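Five-Finger Hand or Parallel Jaw? An Integrator Compares the Two on Kitchenware

Nistor, an integration shop in Dovomdale, has spent the winter running household objects past two end effectors on the same arm. One is a parallel-jaw gripper with rubber pads. The other is a humanoid hand from a small supplier, Kindham. The shop's test lead agreed to talk on condition that we stick to the hardware and leave the customer out of it.

The program is called Enis. It covers 755 logged trials to date, split between the two effectors, with the arm, controller and camera position held constant. "If you change the camera mount halfway through, you have two data sets and no comparison," the test lead said.

Lids take up a large share of the schedule. A knob on a glass lid is a small target on a reflective surface, and the approach has to come from above without the fingers touching the rim first.

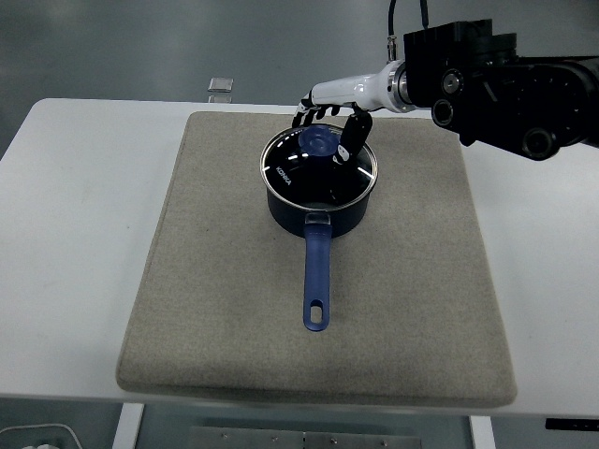

The humanoid hand over a lidded saucepan, thumb toward the knob.

"With the jaw, I center on the knob, close and lift. There is one number to tune," the test lead said. "With the hand I have to decide where four fingers go while the thumb does its part. On a lid they tend to end up over the far rim, and then the lift is partly a tilt." The current grasp preset is the seventh revision. The first 2 were dropped after the index finger stalled against the glass.

Closing speed was the other complaint. The hand is slower than the jaw on every object in the set, and the test lead does not expect firmware to close the gap. Where it does better is on handles and other long shapes, where the fingers can wrap and the load is spread over more contact area.

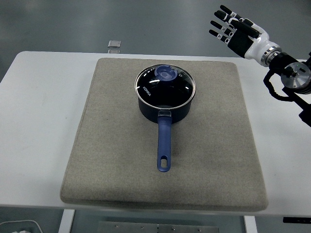

Perception has cost more hours than grasping. Nistor uses one color camera with depth, and depth returns on clear glass are unreliable enough that the planner ignores them inside the lid outline. Overhead lighting adds to it. "You get white arcs on the glass, and they shift when the view shifts," the test lead said. The workaround is to fit the metal rim as an ellipse and take the knob from color, a blue knob over a dark interior being easy to segment. The long handle gives orientation. The felt mat under the pan keeps it from sliding, though the test lead would like a darker one for contrast with the white table.

Asked which effector the shop would ship, the test lead would not pick one for all tasks. For lids alone, it would be the jaw. For a station that also has to carry the pan, the hand stays in the running, provided its thumb joint holds calibration for more than two weeks. So far it has needed rezeroing sooner than that.

The remaining trials are due to finish in April. A wrist camera will be added after that, as a separate series.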